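Audrey-Anne Vachon on the long way back to Ledby

I was early and she was earlier. By the time I had found the right door at the Sulladby ground, Audrey-Anne Vachon had a table by the window, a pot of tea and a bacon roll she'd cut into quarters, and she was reading the back page of somebody else's newspaper upside down. "Sit, sit," she said. "I've ordered you one. If you don't want it, I'll have it."

For anyone who came to Ledby Town after her time, Vachon played in goal for the club for the best part of a decade, left for Amissah, did her knee there in the second month, and was generally assumed to be finished. Now she's back at Ledby as head coach, with the team second from bottom and the run-in looking pretty grim. I wanted to ask her why on earth she'd said yes.

"Because Nathalie rang me," she said. "If anybody else had rung, I'd have let it go to voicemail."

Nathalie MacPherson is the Ledby chair, and the two of them go back to the old county squad, when MacPherson was a left back with a terrible throw-in (her words, from a phone call later that week) and Vachon was the kid who wouldn't stop shouting at her. MacPherson rang on a wet evening in August, when the previous coach had just gone and the team had lost its opener by 4 goals. Vachon was at home painting a bathroom.

"She didn't do any small talk. She said, 'Have you got your boots?' And I said I've got one of them. The other one I honestly couldn't find - I think my brother's dog had it. She said fine, come with one."

So she did. The first session, she told me, was awful. The players had been promised a big name and got a goalkeeper with a limp and paint on her elbow. She had them do nothing but corners for an hour, defending them, then attacking them, then defending them again, until the floodlights went off on the timer.

"They hated me. I could hear them hating me in the parking lot! But we had let in goals from corners all through preseason and you can't fix ten things in a week. You can fix one. So I picked that one."

And did it get fixed?

"Mostly," she said, and pulled a face. "We let one in at Flamow from a corner. I still see it when I shut my eyes. Near post, nobody on it, and I'd told the girl to stand there, and she was standing there, and then she just wandered off. She was nineteen. She'd seen a gap. I couldn't even be mad."

I had been at that Flamow game, up in the top row with a coat over my knees, and I remember it a little differently. I remember Ledby being the better side for most of the second half, pressing high, winning the ball back over and over in the Flamow half and then doing nothing much with it. I said so. Vachon put her roll down.

"Right, so that's the bit I think about more than the goal. We'd get it back 30 yards out and everyone would stop and admire it. I have a center forward who can hit the ball with either foot and she'd pass it sideways every time. I asked her about it on the bus and she said she didn't want to waste it. Waste it! I said, please, waste it. Waste it all afternoon."

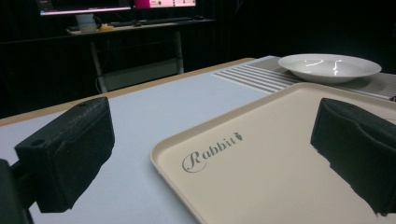
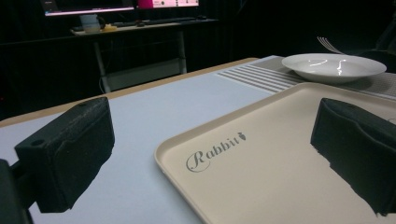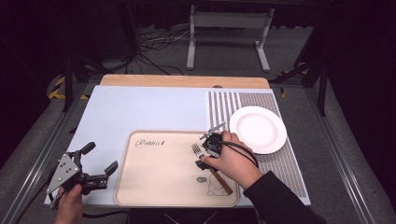

The "Rabbit" tray in the second and third pictures, with a striped mat and a white plate also on the table in the third.

We got on to the knee, which I'd been putting off. She doesn't mind talking about it, although she talks about it the way people talk about a bad landlord. It went in a training game at Amissah with no one near her. She jumped, she came down, and she knew before she'd finished falling.

"The physio was running over and I was already saying it, I was saying it's gone, it's gone. I was so angry with it. I'd only just unpacked my kitchen."

She had two operations and then a third that she doesn't count, because it was only to tidy up after the second. For a while she couldn't watch games at all. She'd put one on and find herself moving her feet under the blanket, setting herself for shots, and then her leg would ache and she'd switch over to a cooking program. What brought her round was a friend's under-twelves who needed a grown-up to stand behind the goal and fetch the balls.

"So I fetched the balls. And then after a couple of weeks I said to the keeper, this tiny thing with gloves down to her elbows, try taking one step forward before they shoot. And she did and she saved it, and she turned around and looked at me like I'd done a magic trick. I went home and signed up for the coaching course that night."

There's a story that she failed the course the first time. I asked whether it was true and she laughed so loudly that a man at the counter turned around.

"Yes! I failed the written part. I wrote too much. They asked for a session plan on one page and I gave them fourteen, with arrows. The assessor said she'd got lost on page six. I can do it on one page now. Nathalie says I can do it on a napkin."

When I spoke to MacPherson, she had the napkin. She'd kept it from their first meeting, she said, and it was in a drawer with the lease for the ground and a lot of dead batteries. She wouldn't read it to me but she did say it had a spelling mistake in it. I asked her if the board had needed persuading about the appointment.

"A bit," MacPherson said. "They wanted somebody who'd done it before, and I understand that. But I've watched people who'd done it before come in here and do it the same way they did it at the last place, and we aren't the last place. We get 50 people on a cold day and half of them are related to the right winger. Audrey-Anne knows that. She used to give her gloves to those kids."

Ledby have picked up since the winter, in a stop-and-start sort of way. They beat Sulladby at home with a goal from (of course) a corner, drew two they should have lost, and lost one they should have drawn. The center forward has begun shooting. One of her efforts went over the stand and into the allotments, and Vachon says she clapped it until her hands hurt.

I asked what staying up would mean to her and she took a while over it, turning the mug around by its handle.

"I'm not going to say it's everything, because I've had the thing that was everything and it went pop in a training game. It'd mean I get preseason. I've never had one with them. I came in when the paint was already dry on this team, and I'd like to have six weeks with them on a hot field with nothing to play for. I've got so many ideas for throw-ins. Don't tell Nathalie."

I did tell Nathalie, and she groaned.

The last thing we talked about was the goalkeeper, because it had to be. Ledby's number one is 40 this year and has been the subject of some muttering from the touchline. Vachon won't have it. She says her keeper reads the game better than anyone in the division and is the only player who has never once been late, and she says the muttering comes from people who've never had to stand in a goalmouth in February.

"They say she doesn't dive. She doesn't dive because she's already there. I dived all the time and everyone thought I was wonderful, and I was just in the wrong place. I wish I'd known her when I was twenty."

Would she ever be tempted to pull the gloves on again herself, even for a friendly? She looked at the pitch for a second, where somebody was walking the lines with the marking machine, and then she looked at my plate.

"Are you going to eat that?"

I slid it across. She had training that evening, corners first and then shooting, and she wanted to be there before the lights came on.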